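Villholm Makers Board > Robot arms and automation > Kits and reviews

Thread: Anybody bought the Jomia tabletop sorting kit?

gritbucket
Posted 30/03/2020

I've been going back and forth on the Jomia sorting kit for a couple of weeks and I'd love to hear from people who have one on a bench. For $311 you get the block set, the task cards, a calibration sheet and a year of their sorting software. You bring your own arm and table. That seems like a lot for some plastic shapes and a download, but I've also spent most of March trying to write my own color grouping code and I'm pretty sick of it.

Is the software any good? And does it need their camera mount or will any old mount do?

pinwheel_dad
I have it! Had it since before the holidays and I use it more than I thought I would. The software is the real product. You pick a task card (group by color, group by shape, push to a corner, that kind of thing), it gives you a start layout, you set it up, and it logs every push and every miss. The reports are great. I ran 52 rounds on the color card over one long weekend (my family was thrilled) and I could see right away that my arm was worse on the right side of the board.

Any mount works. Theirs is nicer looking, that's it.

oldsolder
I'll be the grump. I had the kit for a month and sent it back. The logging is fine but the layouts are way too easy, the support people took 5 days to answer one email, and the license runs out after a year and then the reports lock up. I don't rent my screwdrivers and I don't want to rent this either. For the same job I'm using the free Forau scripts and blocks I printed myself. Took me an evening.

pinwheel_dad
An evening for you, maybe. I tried Forau and spent three evenings just getting it to talk to my arm. And the layouts aren't all easy, did you try anything past the first set of cards? Once you get to the ones with mixed shapes and a crowded board it gets mean.

oldsolder
Got to the second set. Still easy.

lumpyoatmeal
Jumping in with my own setup so gritbucket can see how it looks with the color card going. I swapped their thin play mat for a maple board bolted down to my table, best change I made all year. No wrinkles, nothing creeps. 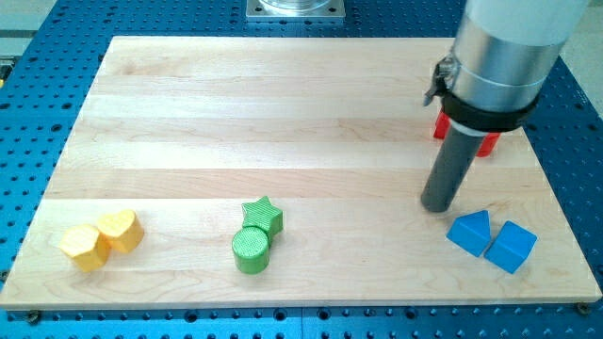 Color card on the maple board, yellow and green and blue in pairs, red in back behind the rod.

Couple of notes from me. I run a plain rod with a rounded tip instead of fingers, because every card I care about is a pushing card. The software has a setting for it under tool type, and you have to type in the length yourself, so measure twice! I got it wrong the first time and drove the tip straight into the wood. Little dent, still there, I try not to look at it.

The star is my favorite and also the one I swear at. Push it on a point and it spins off someplace else. The cylinder is a pain in its own way. The cube you could push with your eyes shut.

gritbucket
Oh that's a nice looking board. What finish did you put on it? I was going to use a scrap of melamine but now I'm worried it'll be too slick.

lumpyoatmeal
Thin coat of wipe-on oil, let it cure, buffed it with a rag. Melamine was too slick for me, the blocks kept sliding past where I wanted them. You might be fine if you slow the arm way down.

oldsolder
Disagree on melamine. Mine's been good. If the blocks slide too far you're pushing too fast, and that's on your code, or in this case on Jomia's code.

lumpyoatmeal
Could be! I never did try it below half speed.

ferrule
Has anybody looked at the Varghese set? It's $246 and the license doesn't expire. I know somebody in my club who likes it, but I've only seen it running once. Fewer cards, and I think the reports are just a spreadsheet.

oldsolder
A spreadsheet is all you need.

pinwheel_dad
I looked at Varghese before I bought. The no-expire license is a big plus, I'll give you that. What put me off was that it only did pick and place when I was shopping, no pushing at all. If they've added it since, I'd probably tell gritbucket to go that way and save the money. Worth an email to them.

gritbucket
Okay, that helps a lot, thank you all. I do want pushing, so I'll write to Varghese and ask. If the answer's no I'll get the Jomia and plan on being done with it inside the year. And oldsolder, would you mind posting your print files? I might do my own blocks either way.

oldsolder
Sure. Give me until tonight, they're on the shop computer. Print the star slow or the points come out mushy.

ferrule
I'd take those files too if you're sharing.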